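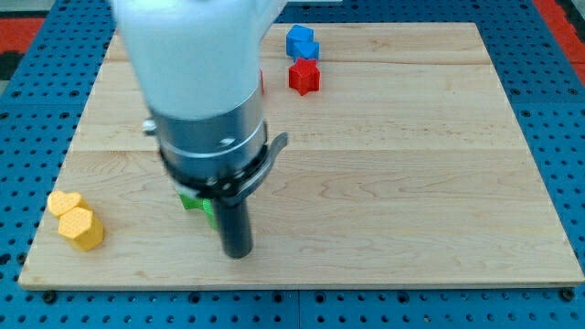
4. Setting up the sound system for an outdoor ceremony

This section covers placement, connection and level setting of the Hurton portable PA for spoken vows, readings and recorded music. Seating must be in position before you start. For charging, see section 2.

4.1 Placing the speakers

1. Open both stands on firm ground and tighten the leg collars by hand.
2. Set one stand on each side of the aisle, level with the front row and outside the outermost chair.
3. Lift a speaker onto each stand and turn it slightly inward so that it faces the middle of the back row.
4. Raise the stands until the lower edge of each speaker is above the heads of seated guests.

CAUTION: Do not raise a stand while a speaker is locked to a sloping base. Level the base first.

Note – On grass, use the ground pegs supplied in the stand bag. Pegs must not be driven into venue lawns without the permission of the site manager.

4.2 Connecting the mixer

1. Turn the main level on the mixer fully down.
2. Connect the left and right outputs to the speakers with the long cables.
3. Run the cables along the outside of the seating. Where a cable crosses a walkway, cover it with a rubber mat.
4. Plug the music player into input 2.
5. Switch on the mixer, then the speakers. When packing up, switch off in the reverse order.

4.3 Fitting the microphones

1. Clip the lapel microphone to the officiant's clothing, one hand's width below the chin. Keep it clear of scarves, corsages and necklaces.
2. Place the handheld microphone on its stand for readers.
3. Set both transmitters to channel group 805 and check that the receiver shows a steady green light for each.
4. Fit the foam windshields.

The couple do not need their own microphones if they stand within arm's reach of the officiant. For couples with quiet voices, the officiant may hold the handheld microphone during the vows.

4.4 Setting levels

1. Ask the officiant to read a few lines at normal speaking volume.
2. Raise the main level slowly until the words are clear in the back row. Stop if you hear ringing, and lower the level until it clears.
3. Play the processional and set input 2 so that the music sits just under the speaking level.
4. Mark both settings on the tape strip.

Note – Complete the sound check 60 minutes before guests are seated. Mute both microphones afterward and unmute the officiant's only when the processional begins to fade.

Continue to section 5, Signing table and register.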